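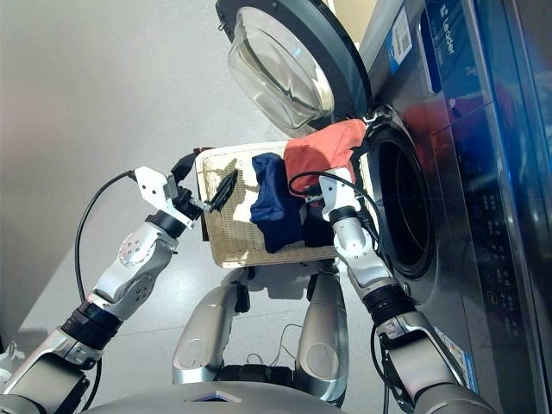 The short trip from basket to drum

Loading a front loader, and why the last half metre matters

June 17, 2025

Laundry advice tends to start at the detergent drawer. The work starts earlier, with a container, a low opening and some clothes that have to get from one to the other. In a front-loading machine the opening is vertical, the door swings out into the space where a person would like to stand, and the lowest part of the rim is a rubber gasket with a fold in it. Each of these affects how the load goes in.

A shallow rectangular basket suits the job better than a tall one. The usual upright hamper holds more, but its contents have to be lifted out by the armful, and the bottom third is reached by tipping or by bending over the rim. A tray-shaped basket can be brought level with the drum and emptied sideways. Everything in it is visible, so the sorting is checked at the same moment as the loading.

The drawback is capacity. A shallow basket carries one small wash, and if it is heaped the top items slide off when it is tilted. In the Cuvthorpe flat where most of this piece was worked out, the laundry is in a recess off the kitchen, the hall is narrow, and small loads are the rule anyway. A household doing two full drums a day will want something deeper, or two trays.

Height and angle

The Brunton basket used for most of the trials weighs little enough when empty to be ignored. Wet towels are another matter, and the method below is for dry clothes going in. Hold the basket by its short ends, bring one short end to the lip of the drum, and keep the other end slightly higher. The tilt should be modest. Too flat and nothing moves; too steep and the whole load goes at once, with sleeves trailing over the gasket.

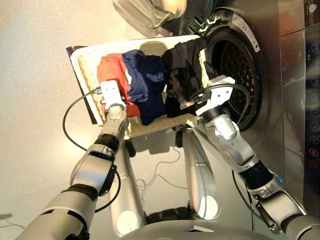 Garments that hang over the rim on the drum side will usually go in first and pull the next one after them. Garments that hang over the long side will not. They catch under the basket as it is tilted, and they are the ones found on the floor afterwards. Fold them back in before lifting.

Order matters when the fabrics differ. Slippery synthetics travel with very little tilt, while cotton jersey and terry grip a woven base and need a push. If the smooth items are loaded into the basket nearest the drum, they leave early and clear the way. If they are at the far end they ride over the top of the cotton and land in the front of the drum, close to the door glass, where small pieces are most likely to work into the gasket fold.

Reds and darks

The old rule about washing reds alone is stricter than most modern dyes require. A red item that has been through several washes can go in with navy and black at a cool setting without visible effect on either. A new one should still be washed separately. The test is a damp white cloth pressed against an inside seam: if colour comes off on the cloth, it will come off in the drum.

Dark items are best turned inside out, which reduces surface wear and keeps lint off the face of the fabric. Do this at the basket. It is awkward to do with an arm inside the drum, and the step tends to be skipped once the clothes are in.

The door and the gasket

Door swing is rarely considered when a machine is chosen and cannot easily be changed afterwards. The domed glass projects into the drum when closed, so when the door is open it projects into the room by the same depth. Open it all the way before bringing the basket in. A half-open door will be nudged by the basket, and repeated knocks at the outer edge do the hinge no good.

After loading, run a finger around the gasket. Socks, straps and drawstrings lie across the seal more often than expected, and a trapped strap can produce a slow leak which is easily mistaken for a failed pump. Wipe the fold dry after the last wash of the day and leave the door ajar.

Drum fill should stop at three-quarters for cottons and half for synthetics. A very small load is not ideal either. Two or three garments can bunch on one side and upset the balance in the spin, and the machine will stop and redistribute, sometimes repeatedly. Adding a towel of similar colour generally cures it.

Choosing a basket

Measure the space in front of the machine first. With the door open, the Cuvthorpe recess leaves 70 centimetres to the opposite wall, and that ruled out two of the larger baskets straight away. The Momus, a rigid plastic model, was the easiest to empty since clothes slide well on a smooth base, but its sharp inner corners held on to socks. The Datel has a good handle and a floor that sags under load. The woven Brunton was the slowest of the three to empty and the steadiest to hold. It has had weekly use since February and the rim is still sound.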